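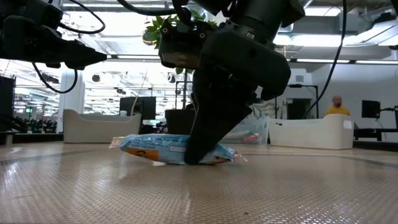 Snack bar wrapper

A snack bar wrapper is the sealed sleeve a granola, muesli or cereal bar is sold in. I've been writing up pantry packaging for the Moges household pages for a while now, and this is the entry I get the most mail about (more than tinned fish, even!), so I've redone it from the top.

Form

Most of the ones I come across are what packers call a flow wrap, or a pillow pack. A single strip of printed film is folded round the bar into a tube, sealed along the back with a long seam, then crimped and cut at both ends. The crimp is the ridged bit, and the cutter usually leaves it with a zigzag edge, so you've got dozens of little starting points for a tear. Film varies a lot. Some is metallised on the inside and keeps out light and air, some is plain clear plastic with the colour printed over it, and paper-based film has been turning up too, though I find it goes soft at the corners in a lunch bag.

Printing

The front gets the colours and the picture of the oats, and the back gets everything else: ingredients, nutrition panel, barcode, sometimes a square code to scan with your phone. Flavours in one range tend to share a layout and swap the colour, which is handy once you've tipped a mixed box out on the table and want the peanut one. Calories often get repeated in a little label of their own. A small bar, in the 24 g class, can be 90 calories, and there's a whole shelf of them pitched at that size.

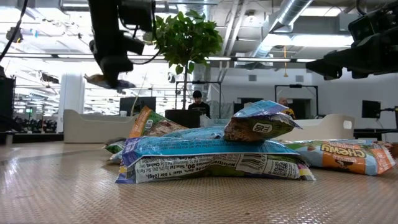 Fouzia Cheema wrote in to say that I'd undersold the colour business, that in her house nobody reads a flavour name at all, and that when Zudberg changed its apple bar from green to teal the kids left a full box untouched until December. I've had the same thing happen with crackers, so I believe every word. She also wants it noted that single bars taken out of the outer carton often don't carry the full allergen wording, and she's right to raise it. If you're packing for someone with an allergy, keep the carton panel with the bars.

Storage and sorting

I keep mine in open-fronted bins, one kind to a bin, and I can't recommend a low front edge highly enough. You can see what's running out, and small hands can get in without pulling the lot down. Clear bins are even better for mixed leftovers. Lay the bars flat if the cupboard gets warm, particularly anything with a chocolate base, and try not to cram them, as the end seals are where a wrapper will usually give.

Zewditu Negash at Trustenico told me their packing room goes through 3,899 bars on a busy shift and that most of the rejects are crooked crimps. I'd have guessed torn film!

Disposal

Soft plastic doesn't go in the kerbside bin where I live, and the rules change from one council to the next, so check yours. I save ours in a bread bag under the sink. Roughly 1,000 wrappers fit in ours if you flatten them, and yes, it takes us ages.

See also: Mikura lunch tins; crimp seal; muesli bar

Entry revised July 2018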